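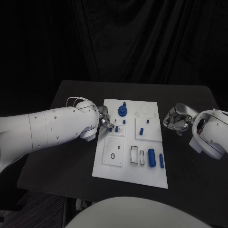 Turnalura season 2: aspect ratio changes in episode 6

gkoster
Posted Monday, 9:14 PM
Rewatched episode 6 on the Tastus stream last night and the ratio switches from 2.39 to 1.85 when Lò enters the flooded archive. It stays there for the remainder of the sequence, then goes back on the cut to the harbor. I don't remember this from the original broadcast. Was it always like that, or is this a new master?

huanca_a
Always like that. The broadcast version was cropped to 16:9 for the whole run, so you would not have seen the switch. The stream carries the intended framing.

gkoster
My broadcast recording is letterboxed. I checked before posting.

huanca_a
Then your region got a different feed. Mine was full-height 16:9 with no bars.

ductcu
Two separate masters existed in season 1 as well. The letterboxed one has the longer title card and the Urkton logo at the end instead of the start. Gijs, which one do you have?

gkoster
Logo at the end. Title card runs 8 seconds.

ductcu
That is the letterboxed master. It should be constant 2.39 through all of episode 6. If the stream opens up to 1.85 in the archive, you are getting picture at top and bottom that was matted out before. Compare the shot where Lò drops the lantern. On my recording the top of the arch is missing.

gkoster
Arch is complete on the stream. Some of the upper gallery is also visible.

nhi.mach
I don't think this is the intended framing. The gallery set was never dressed above the railing, and on the stream the grain in the top strip doesn't match the rest. It looks like someone opened the matte and extended the upper part digitally. Same thing happened to the dream sequence in episode 2.

huanca_a
Grain mismatch is what you get from any low-bitrate encode in dark areas. It proves nothing about the source. The director's commentary on the season 1 discs says outright that the archive was planned as a tall space.

nhi.mach
The season 1 commentary was recorded before the season 2 sets were built. "Planned" is not "framed." Also, I'm not talking about compression. Pause on any frame with the lantern held still. Grain below the railing moves from frame to frame. Above it the pattern repeats.

huanca_a
Repeats on which tier? The lower Tastus tier freezes static areas to save bits.

nhi.mach
The top tier, wired connection. I stepped through 21 frames.

hoaho
Can confirm the repeat on my end, top tier. I do not see it in episode 2, though. The dream sequence looks clean to me.

nhi.mach
Could be they replaced episode 2. I last checked it in February.

ductcu
Does the subtitle position change at the switch? On a true variable-ratio master the subs are usually placed for the narrower image and stay put. If they move down in the archive, somebody retimed and repositioned them for this version.

gkoster
They move down. The first line in the archive overlaps the water, and the harbor line is back up inside the 2.39 area.

ductcu
Then it is a new version at least as far as subtitles go. That doesn't settle who approved it.

huanca_a
I'll accept new master. I don't accept digital extension until someone posts the same frame from both sources at the same resolution.

gkoster
I can export from the recording tomorrow. It is interlaced, so give me time to get a clean frame out of it.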